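# Fisa — Greifarm-Bausatz für Hobbyraum und Gemeinschaftswerkstatt

Wer schon einmal versucht hat, einen gebrauchten Gelenkarm auf eine Werkbank zu schrauben, die eigentlich für Vogelhäuschen gedacht war, der weiß, wie schnell aus einem schönen Vorhaben ein ganzer Winter wird. Uns ging es genauso, und aus diesem Winter ist Fisa entstanden: ein Bausatz mit allem, was zwischen Arm und Aufgabe fehlt. Adapterplatte, Kabelführung, Tischvorlage, Übungssatz und ein Handbuch, das wir inzwischen so oft umgeschrieben haben, dass wir es beinahe auswendig können.

Den Arm selbst liefern wir nicht mit. Die meisten unserer Kundinnen und Kunden haben bereits einen, oft aus zweiter Hand, und möchten ihn endlich vernünftig in Betrieb nehmen. Fisa ist für Arme mit Zweifingergreifer gedacht, die auf einer Säule oder einem festen Sockel neben dem Tisch stehen. Ob Ihr Modell passt, klären wir gern vorab. Schicken Sie uns einfach das Lochbild vom Fuß, eine Handskizze mit Maßen genügt völlig.

## Was im Karton liegt

- Adapterplatte aus Stahl, gebohrt nach Ihrem Lochbild
- Kabelclips und Klettband, reichlich bemessen
- Bohrschablone und Tischvorlage im Maßstab 1:1
- Übungssatz Ovum: Spielzeugobst und Spielzeuggemüse mit einem runden Teller
- Steuerprogramm Tondance auf USB-Stick, mit 52 fertigen Übungen
- Handbuch, deutsch, geheftet, mit viel Rand für eigene Notizen

## Warum Spielzeuggemüse?

Das werden wir am häufigsten gefragt, und die Antwort fällt immer etwas länger aus. Angefangen haben wir mit Holzwürfeln, wie vermutlich alle. Würfel sind brav, sie liegen flach, sie haben gerade Kanten, und nach zwei Abenden kennt man sie. Eine Banane dagegen ist krumm, und je nachdem, wie sie auf dem Tisch liegt, muss der Greifer ganz anders anfahren. Eine Paprika hat Buckel und einen Stiel, der im ungünstigsten Moment im Weg ist. Man lernt daran sehr viel über Anfahrwinkel — und wenn doch einmal etwas herunterfällt, hebt man es eben wieder auf.
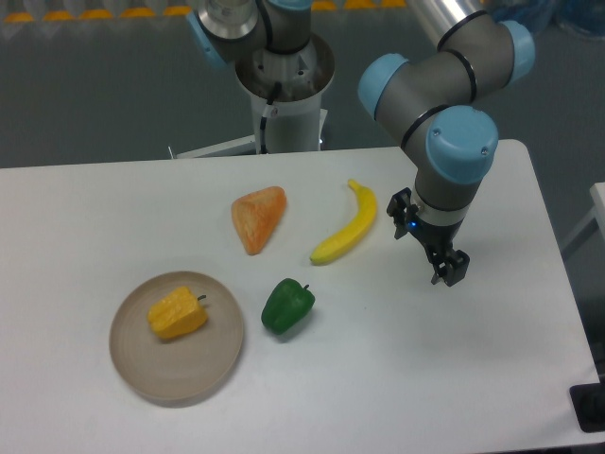 Die erste Übung in Tondance heißt schlicht »Auf den Teller« und ist mit Absicht langsam eingestellt. Der Greifer fährt über das Teil, hält kurz an und wartet auf Ihre Freigabe, bevor er weiter absenkt. Bitte lassen Sie diese Pause am Anfang drin, auch wenn sie einen irgendwann ungeduldig macht. Später können Sie die Haltezeit in den Einstellungen verkürzen oder ganz herausnehmen.

## Aufstellen und Anschließen

Der Tisch sollte eine glatte, matte Platte haben, möglichst einfarbig, und er darf nicht wackeln. Wir empfehlen mindestens 600 mm freie Tiefe vor dem Arm und dazu 50 mm Abstand zwischen Tischkante und Adapterplatte, damit Sie mit dem Schraubenschlüssel noch gut herankommen. Das Kabel führen Sie außen an der Säule herunter und lassen ihm etwas Spiel. Ein zu straff verlegtes Kabel war bei unserem ersten Aufbau der Grund für drei verlorene Abende.

In Gemeinschaftswerkstätten kleben Sie den Schwenkbereich bitte gut sichtbar am Boden ab, und der Not-Halt gehört dorthin, wo man ihn auch mit vollen Händen erreicht. Beim Einrichten arbeitet immer nur eine Person am Arm.

## Erweiterung Paewai

Wer zwei Arme an einem Tisch betreiben möchte, braucht zusätzlich das Abstimmungsmodul Paewai. Es sorgt dafür, dass sich beide die Fläche teilen und immer nur einer im gemeinsamen Bereich arbeitet. Der interne Speicher fasst 1.000 Wegpunkte, was für lange Abläufe mit vielen Zwischenhalten gut ausreicht. Ein einzelner Arm läuft ohne Paewai, Sie können das Modul also in Ruhe später dazunehmen.

## Lieferung und Fragen

Die Adapterplatte fertigen wir einzeln, deshalb vergehen bis zum Versand in der Regel drei Wochen. Im Juli haben wir Werkstattferien, Bestellungen sammeln wir in dieser Zeit und arbeiten sie danach der Reihe nach ab. Ersatzteile für den Übungssatz gibt es auch einzeln, legen Sie einfach einen Zettel mit Ihren Wünschen zur Bestellung — die Paprika gibt es in Grün und in Gelb.

Stand der Produktangaben: 3.9.20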